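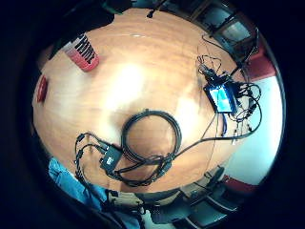 Dosix under-desk cable tray: six months in

I bought the Dosix tray in February, after Enda Ó Súilleabháin tripped on a laptop charger in our front room for the second time. We rent a small shared office above a print shop, with two long tables and not nearly enough outlets. The tray has been under the longer table ever since, so I can say something about how it holds up.

What you get

One steel mesh tray, two clamps, a bag of hook-and-loop straps and a folded instruction sheet. Mine is the 979 model, the longer of the pair Dosix sells. There is a screw-in version as well, but our landlord would not have liked that. The finish is matte black and has not chipped anywhere I can see. The mesh is stiff and does not bow with two power strips and a fistful of adapters in it.

Fitting it

It took me roughly 190 minutes, which is far longer than the sheet suggests. Most of that was unplugging everything, deciding what still worked, and wiping down old cords. The clamps themselves go on fast. They have rubber pads on the top jaw only, so I cut two squares of felt for the bottom. If your table has a deep apron, measure it first - the jaws open less than the product page led me to expect, and I had to move one clamp in from the corner.

The straps are the weak part. They are short, and they come off the mesh when you pull a plug out in a hurry. I replaced them in April with a roll of plain garden tie and have had no trouble since.

Day to day

Once it is up you forget about it. The floor gets swept now. Chargers stay where they were put, and the big power strip no longer hangs by its own cord. The tray also leaves the tabletop free for people who want to sit down and work with something in their hands. 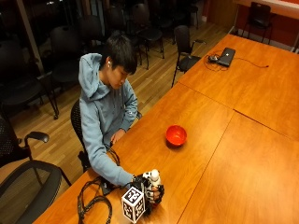

Knees are another matter. The tray sits low enough that anyone tall will touch it if they cross their legs. Sumaiya Barua has no problem with it. Enda does, and he now sits at the far end. Mounting it farther back helps, but then you have to crawl under to reach the sockets. I went for a spot a little behind the middle and left one extension lead coming up over the back edge for laptops.

Dust collects in the mesh. I run the brush end of the vacuum along it once a month or so. By August there was a gray layer on everything, mostly because I had skipped July.

Compared with the Vuvora

We had a Vuvora fabric sling on the other table before this. It was cheaper and kinder to knees, but it sagged, and heavy adapters slid to the middle and pulled on their plugs. I would still pick the sling for a desk with one computer and a lamp. For a shared table the steel tray is better.

Four stars. I took one off for the straps and the missing lower pads.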